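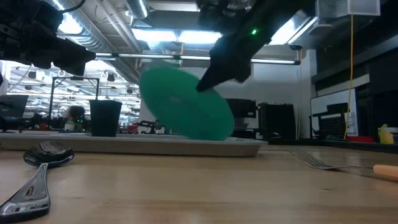 Leilani Haddad found that the Tamdale rack held her everyday dinner plates without rattling, but that soup bowls with a wide foot took up two slots each. Her review was left on 4 Aug 2025 and refers to the 16-slot version.

Tamdale Dish Rack, by Heluline

The Tamdale is a countertop drying rack for small and medium kitchens. It comes in two sizes, with 6 or 16 plate slots. Both are made from coated steel wire and have rubber feet that can be pulled off for washing.

The slots lean back slightly so that water runs off the rim of the plate. Cups go on the side rail, upside down. The cutlery holder hooks on at either end – most left-handed buyers move it over – and lifts out when you want to carry it to the drawer.

Care
Wipe the wires with warm water and dish soap. Do not use steel wool. In hard water areas, rinse the rack with diluted vinegar every 2 weeks. The holder is dishwasher safe on the top shelf. The rack itself is not.

In the box
Rack, cutlery holder, 4 feet and 3 spare end caps.

Colors
White and charcoal. The Skurkham blue finish was dropped in April and will not be restocked.

Delivery
Orders ship from our Cairns warehouse. The large rack goes out flat and needs to be unfolded until both legs click. Returns are accepted on unused racks with all parts included.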